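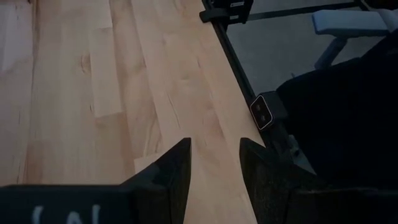
The Warno's two fingers over my table, with the frame rail running down the side of the boards.

The Warno tabletop arm: your questions, answered by me

By Napaporn Ratanaporn
2024-03-05

Ever since I wrote up my first weeks with the Warno kit my inbox has been full of arm questions (lovely, keep them coming!), so I've put the ones I get most in one place. I paid for mine and I don't get anything if you buy one.

What do I get for the money?

The arm, the two-finger gripper, the wrist camera, a power supply, a bag of bolts and a printed guide that is mostly diagrams. The frame and the clamps are sold separately, and I do think the shop page could make that a lot clearer. I ordered without them, felt very silly, and had to put in a second order the next morning.

And how much is it?

I paid £959 for the kit. Teltville had a returned one up for £800 a little while ago and it went before I could tell anybody about it. They also do a hire, which is £50 a day plus a deposit, and if you only want to find out whether you'd get on with it I'd go for that first.

Do I need a special bench?

No. I wouldn't put it on anything that wobbles, though. You clamp the frame to the edge and tighten it up, then give it a good shove and tighten it again. Pale wood is nice to work on as dark things show up well against it in the camera view. Shiny varnish can throw a bright patch back at you, so have a play with your lamps before you start blaming the software (I lost an evening to that).

Can it pick up crockery?

Yes, and it's my favourite thing to do with it! Bowls are harder than they look, all curve and nothing flat to hold. What works for me is bringing the fingers in on either side, slowly, and letting them close on the lower part. Start with something you wouldn't mind sweeping up. Clyde Lindgren wrote in to say he practised on plastic picnic bowls for a month before he let it near anything from the cupboard, and I wish I'd been that sensible.

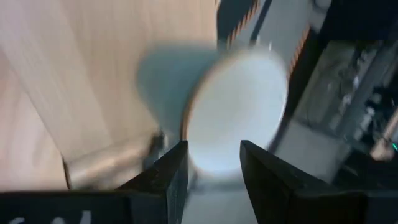
A white bowl with an orange-brown rim, held between the fingers.

Why is my camera picture so smeary?

The camera rides on the wrist, so when the wrist moves quickly everything goes soft, and whatever you're holding goes soft with it. Mine does it all the time. Turn the speed down – it's the second slider, the one with the unhelpful little tortoise – and put more light on the table. If it's still smeary with the arm parked, give the lens a wipe.

Are the fingers strong enough to hurt?

They'll give you a pinch. On the lowest grip setting I've had my thumb in there and it was only a bit rude, but I wouldn't try it on the higher ones and I'd keep children well back. Find the stop button before you find anything else.

Can I change the fingers?

You can, it's 2 screws each side. Rojanasak sell a softer set and Sakda Kongkaew tells me they're much kinder on glasses. I haven't tried them, so that's his word and not mine. The ordinary black ones come to quite a narrow tip, which I like for small bits and pieces.

Do I have to know how to code?

Not to get going. You can move the arm by hand, press record and have it play the move back. It gets boring sooner than you'd think, mind, because it'll do precisely the same thing even if you've shifted the bowl over a touch. For anything cleverer you'll want the scripting side. Buppha Wannasri's beginner notes got me through that, far better than the official guide.

Is it noisy?

A sort of whirr, with a clunk at the end of a long reach. I can have the radio on over it. I wouldn't run it at night in a flat.

What about repairs?

One so far. A wrist cable gave up and Trestevell sorted it under the warranty, though I had to post the whole arm off and I did miss it. Keep the box!

Would you buy it again?

I would, with the frame in the same order this time. If all you want is something to tidy the kitchen, save your money, it's far too slow for that. I like fiddling, and there's plenty to fiddle with.

Last updated: September

Related
My first weeks with the Warno
Getting your clamps tight (and keeping them tight)
Lamps, glare and the wrist camera
Kamol Nilsuwan on hiring before you buy
Teaching it to stack cups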